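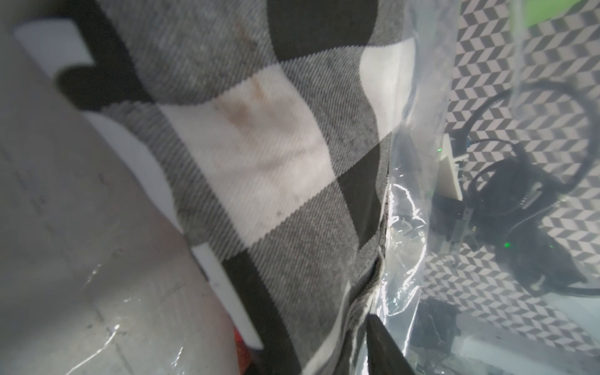
Karostoff am Greifer, Klarsichtfolie gleich daneben. Der Fleck auf dem weißen Karo ist noch drin.

Können die das jetzt, Wäsche? Kurze Antwort: ein bisschen. Längere Antwort, in Eile getippt, Zug geht gleich.

War im September bei Ornunura, die testen dort Greifarme an Haushaltskram. Handtücher, Tischdecken, Kissenbezüge, alles was knittert. Olaia Mateos leitet die Versuche und hat mir gleich zu Beginn die Hoffnung genommen: Stoff ist fies. Eine Tasse bleibt eine Tasse, ein Tuch sieht nach jedem Anfassen anders aus. Und dann noch Folie dazu. Durchsichtig, spiegelt, wirft Falten, die Kamera sieht den Boden dahinter und soll trotzdem wissen, dass da was ist.

Zahlen, weil ihr immer fragt: 174 Versuche in der Testreihe, Aufgabe jeweils ein Stück Stoff greifen, anheben, ablegen. Bei 15 davon ist gar nichts gegriffen worden. Klingt gut, oder? Nur heißt »gegriffen« noch lange nicht gefaltet. Fürs Falten eines einzigen Tuchs sind 60 Sekunden eingeplant, und Mateos sagt, die reichen oft nicht. Meine Oma hätte in der Zeit den halben Korb geschafft.

Was mir gefallen hat: Kanten findet das Ding inzwischen ganz ordentlich. Saum suchen, zwischen die Finger nehmen, hoch. Bei ausgefransten Säumen wirds wieder wacklig. Flecken sind ihm übrigens völlig egal, beurteilt wird nur die Form — wer also auf Vorsortieren hofft, muss weiter selber gucken.

Uriel Salinas von Kuvus (die bauen Anlagen für Wäschereien) ist trotzdem optimistisch. In der Halle sei vieles einfacher als zu Hause, immer gleiche Ware, immer gleiches Licht. Bettlaken ja, gemischter Korb vom Wochenende nein. Ein Termin fürs Wohnzimmer? Wollte er nicht nennen, auch auf Nachfrage nich.

Mein Stand also: im Betrieb bald, daheim noch Handarbeit. Socken hab ich vergessen zu fragen, sorry. Reich ich nach.

Nächstes Mal dann Plustance und die Sache mit dem Geschirr. Wer schon Erfahrungen damit hat, bitte einfach auf diese Mail antworten, ich sammel noch.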